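About Plistance

Hello, and thanks for coming to look us up! Plistance is a small daytime restaurant and evening supper room on the corner where Godoy Street meets the old tram road in Fodville. We cook breakfast and lunch six days a week, and on three of those evenings we push the tables together, dim the lights and serve one set menu to whoever has booked.

It all began with Bronisława Walczak and a very large pan of sour rye soup. Bronisława had been cooking in other people's kitchens for years (hotels, a hospital, a ferry, a golf club she still talks about) and had started selling lunches on Saturdays from a hatch beside the Hekeck bicycle shop. The soup went first, every week, and then the dumplings, and by the end of that first summer there were people turning up with their own tubs. When the unit on the corner came free in September she took it, painted it over a fortnight and opened with 7 dishes on a blackboard. Five of them are still there.

What we cook

The food is Polish at heart, with a good deal of whatever is growing near Fodville mixed in. So you'll find pierogi filled with potato and curd cheese all year round, but in spring there's a batch with wild garlic, and in autumn we go a bit mad for plums. The rye soup comes with a boiled egg and a slice of smoked sausage, or with mushrooms if you don't eat meat. We bake our own bread, a dark seeded loaf and a softer white one with potato in the dough, and whatever is left at closing goes on the shelf by the door at half price.

We love pickles. We really love pickles! Cucumbers, obviously, but also beetroot, cauliflower, green tomatoes and one year a bucket of radishes that turned everything near them pink. Ask for the pickle plate and you'll get whichever jars are at their best that day.

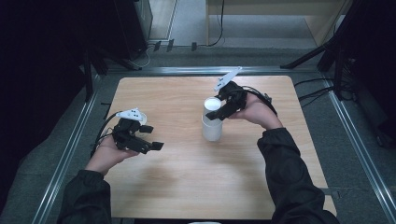
Supper evenings are a different sort of thing and we get very excited about them. There's room for 40 people, everybody sits down at half past seven, and the dishes come out to share. Bronisława writes the menu on a Monday and changes it by Wednesday, so please don't hold us to anything you overheard at lunch. We keep the tables bare on these nights, no cloths and no fuss. A light wooden top with a pale, fine grain, like the one in the photo, is just the sort of thing we like to put a big dish of braised cabbage on, and a few scratches and beetroot stains only make it better company. You may be sitting beside somebody you've never met. Several of our regulars found each other that way, and one pair now run a mushroom walk together every autumn.

Who we are

Most of the kitchen have been with us for a long time, and everyone who cooks also spends time out front, so the person bringing your plate can generally tell you how it was made. We share tips equally between everybody working that day. We also take on 2 school leavers each year and teach them properly, starting with dough, knives and stock, and moving on to running a section when they're ready for it. Two of our current cooks came to us like that and both now make better pierogi than the rest of us.

On our busiest day so far we folded 386 dumplings before noon. We were rather proud, and very floury.

The room

It used to be a seed merchant's, and you can still see the old drawers along the back wall with the names of vegetables painted on them. We keep the cutlery in "Leeks". There's a level entrance from Godoy Street, a wide toilet, and two high chairs. Dogs are welcome at breakfast and lunch, though not at supper, when it gets too squashed.

Eating with us

Breakfast runs from eight until eleven and lunch from noon until three, Tuesday to Sunday. You don't need to book for either, though larger groups should ring first so we can save you the long table. Suppers must be booked, and we ask for a small deposit, which comes off your bill. Do tell us about allergies when you book. We can nearly always cook something without gluten or dairy, given a day's warning.

We also sell soup, bread and frozen pierogi to take home. Bring your own tub if you have one, the way people did at the hatch.

Page last updated 18 April 2022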